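5.3 When the plate touches the drain: a failure in the sink-clearing task
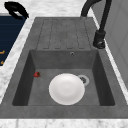
Figure 4. Simulated sink with the plate flat on the basin floor, its rim touching the drain ring, and the strawberry near the left wall.

We had expected the sink to be the easy part of the Plerov kitchen. The two objects are familiar ones, the basin has a flat floor, and the policy had already learned to lift the same plate from the countertop with very few complaints. So it came as a surprise, and for a few of us a rather humbling one, when the sink-clearing task turned into the longest entry in our fault log. We tell the story at some length in the hope that it will save other groups the trouble we had.

The task asks the arm to take the plate out of the basin and set it on the ribbed drainboard behind, and then to pick up the strawberry. We ran 300 episodes with the final policy, each with a fresh placement of both objects. Most of the episodes that failed did so in the same way. The fingers came down over the plate on the side nearest the drain, closed too low, and pressed against the metal ring of the fitting. The simulated wrist force then climbed past our limit and the safety stop ended the episode. On the real arm a push of that kind could chip a plate or bend a fingertip, and we therefore count every such stop as a safety failure, even when the plate itself had hardly moved.

The placement in Figure 4 is of the kind that gave us the most trouble. The rim of the plate meets the drain ring, and there is very little to tell the two edges apart when both are pale and both are round. Our first guess was that the grasp planner, Cendo, had been handed a poor depth estimate for the whole basin. Anežka Machala spent a good part of November checking this, and she found the depth of the basin floor to be quite sound. What was wrong was the outline of the plate. The segmentation step had joined the drain to it, so that the planner believed in a larger, slightly lopsided plate and chose its grasp point on a rim that was really the fitting.

A second fault hid behind the first, and we confess that we would have missed it without the patience of Matúš Charvát, who replayed the stopped episodes one by one. After a stop, the recovery routine was meant to raise the arm 12 cm straight up before trying again. In our code the lift was measured along the axis of the gripper. Whenever the wrist was tilted, the arm backed away at a slant toward the wall of the basin, and in 14 episodes it struck that wall on the way out. The strawberry, lying off by itself, played no part in any of this, although in 8 of those episodes the arm brushed it as it passed.

The repairs were modest. We retrained the segmentation step with the drain as a class of its own, and we now measure the recovery lift along the vertical of the room. We also asked the planner to prefer the side of the plate farthest from any metal fitting — a plain rule, and one that Kazimír Vaněk had suggested at the very start of the project, as he has been kind enough to mention only once. With these changes in place, the contacts with the drain became rare, and we saw no further contact with the basin wall during recovery.

One case remains open. When the plate covers most of the drain, only a thin piece of the ring shows past the rim, and the new segmentation step still takes it for part of the plate from time to time. The force limit catches these episodes early, and we have left it at its original setting for the trials on the real arm described in Section 6.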